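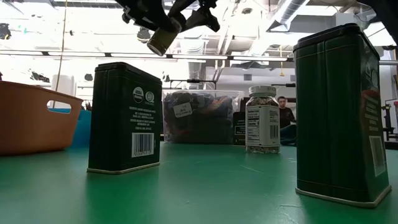
About Kimuneo

Kimuneo packs mixed orders for small food and supplement brands. Tea tins, jars of capsules and boxed goods come in by the case and go out in parcels made up to each customer's list. We work from one building in Herkside and handle 4000 parcels in a normal week.

How the work is shared

Until January every item was picked and placed by hand. Now 2 gripper stations take the repeat picks, mostly tins, jars and small cylinders. People still open the cases, check dates and labels, pack anything soft or fragile, and close every parcel. A station stops when it isn't sure of its grip, and the operator nearest to it decides what happens next.

What changed for staff

No jobs were cut when the stations came in. Four packers trained as station operators and moved up a pay grade. The evening shift now ends an hour earlier. Some people missed the old benches and asked to stay on hand packing, and they have. Wrist complaints are down, but operators spend more time on screens than they would like, so we rotate every two hours.

Anas Benjelloun runs the floor and sets the rotation. New products are tried at a station for a day before they go on the list. Glass bottles under 600 grams are still being tested.

Visits and deliveries

Prolside Road entrance, Unit 2. Drivers should report to the front desk before unloading. Brands that want to see their products handled can book a visit through the office.

Page updated August 2025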